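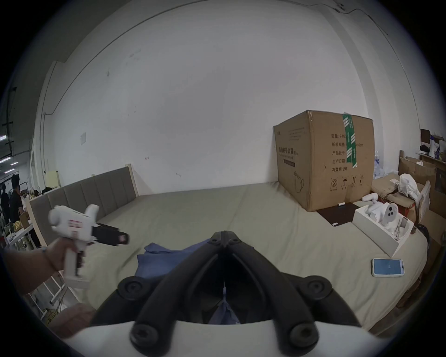

Figure 2. The hand-held gripper above the blue cloth, with the glue-gun-shaped tool at left.

3.2 Assembly and first trials

The gripper was built in the shared workshop at Stinotport, with parts ordered through Zornen and small changes made by hand. Each finger consists of thick black segments which are joined by round pivot caps, and the two tips meet in front of the white curved base. We kept this geometry from the earlier Fehr design, but we made the fingers thinner near the tip -- the older ones could not take hold of a single layer of cloth.

The trials were done on a bed with a pale sheet, where boxes and a smartphone also lay. A crumpled cloth was chosen as the first object. For every operator we recorded up to 275 grasps, and after each 8 grasps the cloth was dropped again from the same height. The joints were checked by hand at these pauses. In September the pivot screws were replaced by the Bikov type, and the results before this change are reported separately in Section 4.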